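Flornik guest house is looking for a housekeeping and breakfast assistant, season from April

Last updated: Saturday, November 19, 2022

Flornik is a small guest house in the village of Distirska, beside the river Mota. We are open since many years for walkers, cyclists and families, and in the winter months we also receive groups who come for courses. For the next season we search one person who will work with us in the rooms and in the breakfast kitchen. The place is for 65 per cent of full working time, from April until the end of October. If both sides are content, we would be glad to continue in the year after.

Your work will be mostly in the mornings. You begin in the kitchen, where you help to prepare the breakfast, fill up the buffet and clear the tables. After this you go to the rooms. You change the bed linen, clean the bathrooms, put fresh towels and look if something is broken or missing. Small things you may repair yourself if you like to do this, bigger things you write in the book at the reception. On two afternoons in the month you help with the laundry, which we wash and iron in the house.

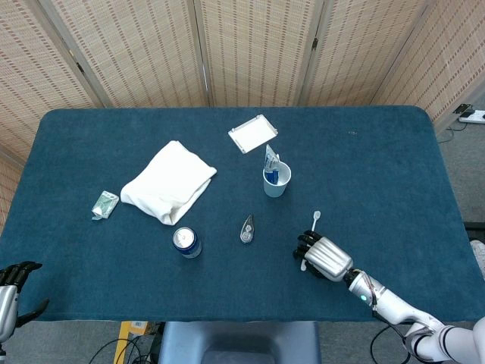
We do not ask for a diploma. Experience in a hotel, a hospital or a large household is welcome, but a person who has never done this work can also learn it with us. In the first weeks you will always work together with a colleague. More important for us is that you are punctual, that you like order and that you are friendly with guests also when the day is long. You should speak enough English to answer simple questions. The language of the region is useful, and we pay one half of a course if you want to learn it.

You must be able to climb stairs, as the house has no lift. A driving licence is not necessary. The bus from Drustier stops in front of the church, but on Sundays the first bus arrives too late for the breakfast service. For this reason we prefer somebody who lives in the village or who would like to take our staff room.

What we offer:

- Pay of 1067 euro per month after tax, paid always on the last working day
- 2 free days each week, one of them on a Saturday or Sunday when the plan allows it
- Breakfast and a warm lunch on working days
- Working clothes and shoes
- A furnished staff room with own shower, for 300 euro per month with heating and internet included

The staff room is on the ground floor and looks to the garden. Pets are unfortunately not possible there. A bicycle can stand in the shed.

If you are interested, please write us a short letter and tell us where you have worked until now and from which day you could start. A photograph is not needed. You can bring the letter to the reception or send it by post to Flornik, Distirska, with the word "Housekeeping" on the envelope. Please do not forget your telephone number. We read the letters in the order in which they come and we answer to everybody, but before the holidays it can take two weeks.

Who is invited for a talk can also stay for one trial morning. The trial morning is paid, and you have lunch with the team afterwards. Travel costs from Drustier and from the other villages on the Mota we give back against the ticket.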